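机器人系统采购与评估 讲义六
手持夹爪采集套件：怎样读一份报价单

本讲用的产品是 Sivent 双手采集套件，供货方 Gunotach。选它作案例，主要是因为它的说明书写得很自信，值得逐句拆开看。

一、卖的是什么

套件不含机械臂。操作者双手各握一只夹爪，把活儿干一遍，夹爪上的相机和位姿数据记下来，拿去训练策略。宣传页称之为“零门槛示教”。门槛确实不高，安装手册只有97页。

报价分三块：硬件、标注服务、年度授权。硬件那块最便宜，请同学们先对此保持警惕。授权费按“有效片段”计，而什么叫有效，合同附件里写的是“以平台判定为准”。平台是谁家的，大家翻一下第一页。

二、任务选择

评估时不要用供货方带来的演示物。演示物通常是颜色鲜艳、棱角分明、摩擦力好得可疑的积木。我们的建议是白色物体配浅色台面，再加一只网篮：网格细，遮挡多，盒子放在网后面时，边缘检测的日子不太好过。

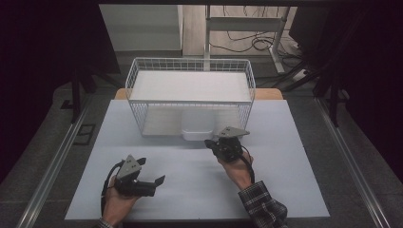
双手任务还要多问一句：两只夹爪的时间戳怎么对齐。手册第28页说“自动同步”，全书再没有提过第二次。验收条款里应写明允许的偏差，并写明由谁来测，用谁的设备测。线缆也请列入评估表。有线夹爪的走线会影响操作者的手腕动作，而手腕动作恰恰是你花钱要买的数据。

三、圆角与反光

圆角盒子对平行开合的手指不算友好。开口宽度够不够，查参数表即可；接触面落在哪里，参数表不会告诉你。光面盒盖还会把顶灯原样送进镜头，曝光锁定与否，结果差别很大。询价时请要求对方提供两种设置下的原始片段，不要剪辑过的。剪辑过的都很好看。

手指属于耗材，这一点报价单写在最后一行，字号也相应谦虚。比价时把一年的更换费用加进去，再看谁便宜。
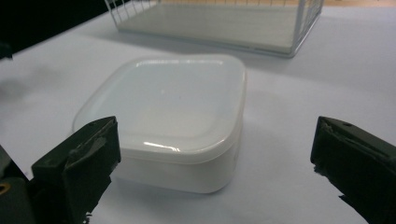 Ngui 对这一节有不同意见：耗材单价不该单独拿出来讲，真正拖垮预算的是返工，一批片段若因位姿漂移作废，省下的手指钱还不够付操作者的加班费。这个意见有道理，所以作业里两项都要算。

四、作业

某项目购入套件后采集1,841段，平台判定有效491段。
1. 按有效片段计算单段成本，耗材和返工分列。
2. 为“有效”拟一条双方都能执行的定义，不超过三句话。
3. 供货方在会上说“大部分问题换个场景就好了”。请拟一封礼貌的回信。

第三题去年十月那一届答得最好，可惜多数不够礼貌。

相关讲义
讲义五：Brornville 移动底盘的保修条款
讲义七：演示视频的播放速度与其他小字
补充材料：验收表模板
补充材料：线缆、接头与索赔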